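Filed under: Small Business, Makers

The owner of Pukby, a two-person sunglasses shop in Nultley, did not plan to sell eyewear. She was fixing hinges for a repair counter and kept setting aside frames she liked.

"I had a drawer full of them," she says. "My sister said sell them or throw them out."

The first batch came to 718 pairs and sold out by June. Most were dark frames with thick rims, still the bulk of what she sells.
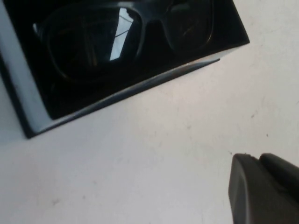
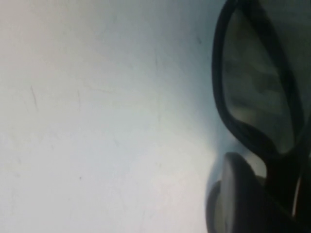
The boxes took longer to settle on than the glasses did. She tried soft pouches first, and too many pairs came back bent.

"A box costs me 90 cents more – I stopped arguing with myself about it," she says. "People keep them. They put their glasses back in at night."

She packs every order herself, usually in the evening, and wipes both lenses before the lid goes on. Scratches are the main complaint she gets, and she replaces those lenses for free in the first year.

Next is a reading line, some 1,000 pairs to begin with. She has no date for it yet.

"I still do the hinges," she says. "I like the hinges."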